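The Table at Garg

Violeta Gallardo had rented the back room at Garg for the month of February. It cost 185 and came with a wooden table, two chairs and a radiator that knocked. She had brought the foam board herself, on the bus, with the wind pulling at it the whole way from the stop.

She was clearing out her father's bench. He had repaired small things for 17 years under the name Werari, and when he died the bench went into boxes without anyone sorting it. Dials, caps, springs, tubes, keys to locks that were gone. Her aunt wanted the lot taken to the dump. Violeta wanted to see it first.

The white board was Ritu Tripathi's idea. Ritu had worked for him two summers and knew what he was like about surfaces. On a dark bench, she said, you lose the parts that matter. On white you see it all, even the dirt.

They began with the oldest box. Violeta tipped a jar lid over the board and tapped it.

"Anything?" Ritu asked.

"Dust."

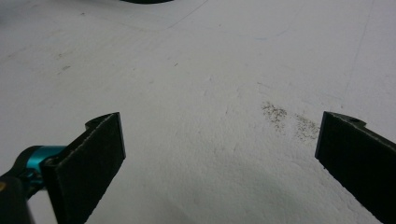 Ritu bent down until her nose was nearly on the board. Her hair was tied back with a rubber band from the same box. She had a soft brush in her coat pocket and a sheet of paper folded down the middle, and she put both by her elbow and didn't use them yet.

"He'd have kept that," she said.

"He'd have kept grit?"

"He kept the filings from the Oko clocks. He said you could tell from the filings which part was wearing out."

Violeta remembered the Oko clocks. There had been eight of them, all from the same hotel, and they had sat on the kitchen windowsill for most of a year. Her mother had moved them every time she watered the plants. Not one of them showed the same time as another. Then one morning they were gone, and there was money for shoes.

She took out the notebook. Her father's writing was small and leaned backward. Most of the pages were lists of jobs, with a name, a price and a word or two. Poonam Sandhu, watch, strap only. Rahel Grabner, music box, no charge. Near the end the entries got shorter, and some had no price at all.

"Who was Rahel Grabner?" Violeta asked.

"She lived upstairs from the shop. Her music box came back every winter."

"And he never charged her?"

"He liked the tune," Ritu said. She turned a page. "Look, he has it down here again. And again here."

A door closed somewhere in the front of the building. Pankaj Tiwari, who ran Garg, was locking up the hall. He put his head in and told them they could stay until nine if they turned the heat down after. He looked at the board and at the two women leaning over it, and he went away without asking.

Violeta held the jar lid up to the lamp. There was a ring of something dark inside the rim. She ran her thumbnail along it and got very little. Then she laid the lid down on the chair behind her – she did not want it on the board – and looked again at the specks.
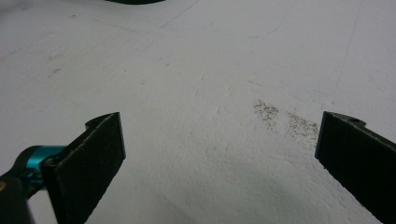

"How do you pick up something that small without losing it?"

"You brush it onto a folded sheet of paper, a little at a time, and let it slide down the crease into whatever you want to keep it in."

"Is that how he did it?"

"That's how he taught me. The first time, I sneezed."

Violeta laughed, and it came out louder than she meant. She had not laughed in front of Ritu before. At the funeral they had shaken hands and talked about parking.

She got up and went through the second box. It was better packed than the first. There was a tin that had once held Fulumis cough drops, and inside it he had put a key ring with nothing on it and a receipt for 200 that she could not match to any job in the notebook. At the bottom, under newspaper, she found an oval tray. She knew the tray. He used to set it in front of him after supper and lay out the evening's work on it, and she was allowed to watch if she kept her sleeves off the table.

"Put that at the top," Ritu said. "He always had it at the top."

Violeta set it down and sat again. She left her sleeves as they were, took the notebook and wrote the first line under his last one.

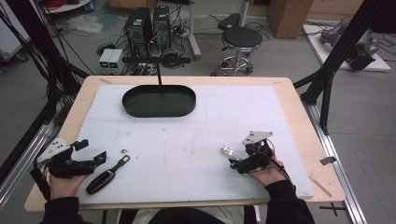 The Second Evening

Ritu came at six with soup in a jar and the music box under her arm.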